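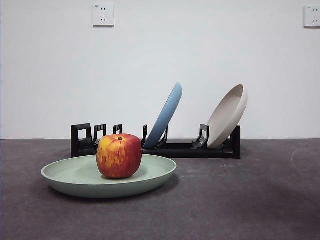

Figure 6-1. Workspace with fixed view, apple on green plate, two plates in rack.

6 Recording examples for a rack-and-plate task

This section covers recording with the Wurnov arm controller and the Zasik recorder. Finish the joint calibration in Section 5 first. The task used throughout is "take the apple off the plate, set it on the table, put the plate in the rack." The same steps apply to other tasks with one loose item and one rack.

6.1 Set the workspace

1. Clear the table of anything that is not part of the task.
2. Place the dish rack toward the back of the table with its long side parallel to the wall.
3. Load the plates that are to stay in the rack. Leave at least one slot free for the plate the arm will place.
4. Set the task plate flat in front of the rack and put the apple on it, stem up.
5. Open the fixed view in the recorder. The whole rack and the task plate must be visible with the arm at its home pose.
6. Lock exposure and white balance on both cameras.

Note: Pale plates can wash out in the wrist view at close range. Lower the wrist exposure one step at a time until the rim can be told from the table. Do not change it again during the batch.

6.2 Record the pick

1. Select New Batch and enter a task label. Use the same wording for every episode in the batch. The label is stored as text and is not corrected later.
2. Set the episode limit. The default is 42 seconds.
3. Press the foot pedal once. The recorder starts when the status field reads REC.
4. Bring the gripper down over the apple with the fingers open, one on each side of the fruit.
5. Close at low force until both fingers make contact, then hold for 2 seconds before lifting.

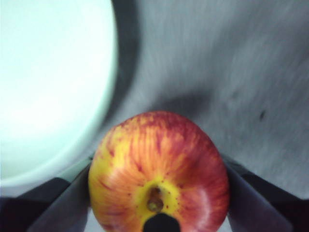 6. Lift straight up until the apple is clear of the plate rim, then move sideways to open table.
7. Lower until the apple touches the table and open the fingers fully before raising the arm.

If the apple slips during the hold, open the fingers and try again within the same episode. Recovered grasps are kept. If the apple leaves the table, press the pedal twice to discard the episode.

CAUTION: Keep hands out of the work area while the status field reads REC. The pedal stops recording. It does not stop the arm. Use the red stop button to remove drive power.

6.3 Record the plate placement

1. Continue in the same episode. Do not return to the home pose between the pick and the placement.
2. Grip the task plate by its rim.
3. Raise the plate before turning it. A plate turned too low can strike the table or push the apple.
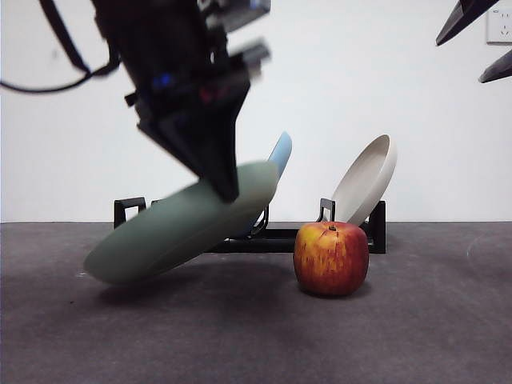

4. Line up the plate with the free slot and lower it until the base bar carries the weight.
5. Open the fingers, back away along the line of approach, and return to home.
6. Press the pedal once to close the episode.

Keep the tilting move slow. Fast wrist turns blur both views, and the review tool marks an episode for checking when more than 15 frames in a row fall below the sharpness limit. Marked episodes are not deleted. Open each one and choose Keep or Drop.

6.4 Vary the start layout

Change one thing between episodes: the apple position, the plate position, or the free slot. Leave the cameras and the rack alone. If the rack is bumped, restore its position against the overlay before going on.

Record failed placements under a separate label ending in _fail. Do not mix them with the main batch. The Dimitrov trainer reads every episode under a label as a good example.

6.5 Check and export

1. Open the batch list and sort by length. Play back the shortest and longest episodes.
2. Check that the wrist and fixed views stay in step at the moment the fingers close.
3. Select Export and choose the Prundow format.
4. Compare the episode count in the export log with the batch list. The two must match.

Error 234 during export means an episode has no closing pedal press. Open the episode, set the end point by hand, and export again.

Section 6 last revised 2021-01-17. Wrist camera replacement is covered in Section 9.

Was this page helpful? 2 comments
Share

This site uses cookies to remember your settings. Accept | Manage cookies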